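The trouble with being told you eat too fast

22/11/2023

My employer has signed us all up to a wellbeing scheme called Cliraro, and since it arrived I have been getting messages about lunch. I eat it too quickly, apparently. I should put my phone away, chew more and notice my food. There is a short course on the subject, with a woman's voice and a lot of running water behind her.

I have nothing against chewing. What I object to is the idea that a rushed lunch is a personal failing, to be put right with a bit of discipline and an app, when for most people at work it is a plain matter of minutes and distance.

Take the Trornum building, where I have worked for 4 years. When I started, the lunch break was an hour. It was then cut to 45 minutes in return for leaving earlier, which sounded fair and was popular, me included. Leaving earlier lasted until the following January. The shorter lunch is still with us.

In those 45 minutes you have to get down to the canteen, queue, pay, find a seat, eat, take your things back and be at your desk again. The canteen serves 702 people and has 139 seats. I didn't have to dig for those figures. They are in the leaflet that Kerkanance, who run the catering, gave us when they took over the contract, and they were printed there as something to be proud of. I once spent 19 minutes in the queue for a baked potato. No amount of noticing would have made it come sooner.

So people do the sensible thing and bring a sandwich, or buy one, and eat it over the keyboard. Then a message arrives to say that eating at your desk is bad for you. I am sure it is. The same firm that sends the message also books meetings at half past twelve, and I have yet to see a message about that.

Defenders of these schemes say they do no harm, and that if one person in the building slows down and feels better then it was worth the money. I don't think that holds up. The money came from somewhere, and it could have paid for more chairs, or a second till. And there is a harm in telling tired people that the cure for tiredness is one more thing to remember. Once the course is in place, anyone who complains about the queue can be asked whether they have tried the course. I have been asked.

The other argument is the one about foreign lunches, the long table and the two courses and everyone back at work refreshed at three. I'd like to know how many of the people who praise this have checked what time those offices close. I lived over the Kaushik bakery as a student and the staff there took a proper sit-down meal every day, all together. They had also been up since three in the morning. A long lunch has to be paid for with some other part of the day, and I would respect the scheme more if it admitted as much.

Give people back their hour and see how they eat. Most of them managed it well enough before, without a voice in their ear, and the running water can be switched off.
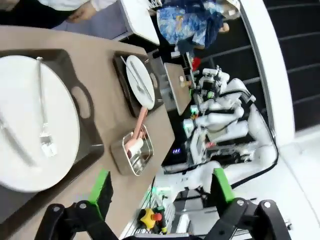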